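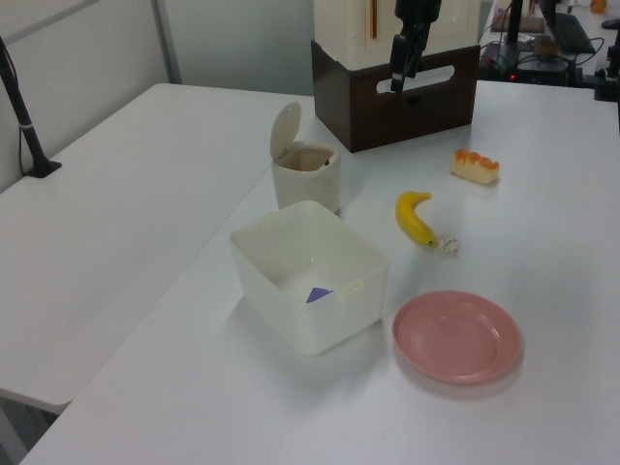
4.3 Measured heat demand and the claim of zero carbon

The four houses at Trujillo were sold, and later written up, as zero carbon in use. The phrase appears in the planning statement, in the brochure and in almost every magazine piece we were able to find. It has two possible meanings in those sources. In the planning statement it means that the solar panels should produce, over a year, as much electricity as the house draws from the grid. In the brochure it seems to mean that the house needs hardly any energy at all. The two are often run together, and a good deal of the praise for the scheme depends on the reader not pulling them apart. In this section we try to, using the heat meters fitted by Ilari and the monthly readings passed to us by the residents.

The design model, prepared by Zekax's predecessor firm and later revised by Zakex itself, gave a heating demand of 990 kWh a year for House B. The metered figure for the only full year we have is 1,842 kWh. The gap is large as a share and small as a bill, and both of those statements matter. A household used to an ordinary older house would still think of this as very little heat. Our quarrel is with the published account, which repeats the model figure as though it had been measured. We found the lower figure in articles written well after the meters were in and working, and in one case after the readings had been sent to the author.

Three explanations have been put to us. The first, favoured by the designers, is that the residents of House B keep the rooms warmer than the model assumed. They do. The model set the living room at 20 degrees and left the bedrooms cooler, while the residents told Pacheco that they like the whole house at one temperature and see no point in a well insulated house that has cold corners. We think this accounts for part of the gap, but we are wary of an explanation that turns up in nearly every study of this sort and is hardly ever tested. Nobody at Zakex had rerun the model with the warmer setting. When Uchida did so, the predicted demand rose and still fell well short of the meter.

The second explanation is the ventilation unit. It is meant to recover heat from the outgoing air, and the model takes the maker's stated efficiency without any reduction. The unit in House B sits in an unheated cupboard off the porch, at the end of a longer run of duct than the drawings show. Some of the lagging on that duct had slipped when Chan inspected it in May. We don't know how long it had been like that. It may have been so from the first day, or it may have come loose when the filters were last changed. Either way, the assumed efficiency was never likely to be met in a cupboard of that kind, and a model that takes brochure values for its most important component should be read with some care.

The third is air leakage. The houses were pressure tested before handover and did well. They have not been tested since. Seals age, timber moves, and in House B a hole was made through the north wall for a cable after the test was done. The residents believe that it was filled properly. It was behind a fitted cupboard and we couldn't check. A second test would settle the matter at modest cost, and we asked for one. The request was refused by the management company, Tultus, on the grounds that the houses already held a certificate.

We can't divide the gap neatly between these three causes, and we distrust the published attempts to do so for similar schemes. With one meter on the heating circuit, one year of full readings and no repeat pressure test, several different splits would fit the data equally well. Earlier papers have tended to give the residents' habits whatever share is left over once the other causes have been guessed at. That is a convenient place to put an error. It leaves the building blameless and it can't be disproved by anyone who lives there.

4.4 Electricity and the yearly balance

The case for the planning statement's version of zero carbon is stronger. Over the metered year the panels on House B exported more than the house drew in, even with the higher heating demand. On the plain sum the claim stands, and we say so without reservation.

What the sum means is another question. Nearly all of the surplus falls in the brighter half of the year, when the local grid has least need of it, and nearly all of the shortfall falls on dark winter evenings, when the power coming the other way is at its dirtiest. A yearly total treats a unit exported on a summer noon as cancelling a unit drawn on a winter night. There are respectable arguments for doing it that way, mostly to do with keeping the method simple enough for a planning officer to check. They are not arguments about carbon. When Grewal worked through the balance month by month, the house was in debt to the grid for the whole of the winter, and how far the summer should be allowed to pay that back depends on assumptions which the published accounts do not mention.

The battery was supposed to help. It does smooth the evenings in spring and autumn, and the residents are fond of it. It can't carry power from July to January, and no domestic battery on sale can. We mention this only because two of the articles we reviewed describe the houses as "off grid", which they have never been.

4.5 What was left out of the count

The embodied carbon figures raise a different set of doubts. The assessment covers the frame, the slab, the insulation, the windows and the roof. It leaves out the kitchens and bathrooms, the battery, the garden walls and the shared drive. Loose goods are excluded as well, down to such things as the white plastic storage bin and the small lidded can in Figure 1, and here we agree with the assessors. Nobody should judge a building by its tabletop clutter, and a count that tried to take it in would never be finished. The battery and the kitchens are harder to wave away. Both were supplied with the house, both appear in the sale price, and both will be replaced at least once before the slab needs any attention.

The drive is the strangest omission. It is a thick bed of concrete serving all four houses, built to take a fire engine, and it falls outside the red line that the assessors drew around each plot. As each house was assessed separately, the drive belongs to none of them. Doucette asked whether it had been counted in some other document for the whole site. We were told that it would have been, and were not shown one.

None of this makes the houses poor buildings. They are comfortable, cheap to run by any usual standard and well liked by the people in them, and the timber frame was a sensible choice whichever way the edges of the count are drawn. Our doubt is about how much weight the word "zero" is being asked to bear. The attention paid to the scheme has been considerable - one online feature was shared more than 2,000 times - and later schemes now quote its figures as evidence in their own applications. We traced several of these quotations back. All of them led to the design model, by way of a magazine.

We would put more trust in the Trujillo results if the heat meter readings for all four houses were published as they stand, with the gaps left in. Houses A and D have meters that were wired wrongly for part of the year, and the residents of House C preferred not to take part, which they were quite entitled to do. That leaves House B, on which the whole of section 4.3 rests, and readers should hold our own findings to the same standard as the ones we have been complaining about. Uchida's rerun of the model uses weather data from the nearest station, which lies lower and nearer the coast than the site. A colder site would narrow the gap somewhat. We have not tried to estimate by how much, and the weather logger placed on the roof of House B has yet to produce a full winter of readings.

Figure 1. Household objects on a white tabletop, among them an open plastic storage bin and a small lidded can. Loose goods of this kind lie outside the embodied carbon count (section 4.5).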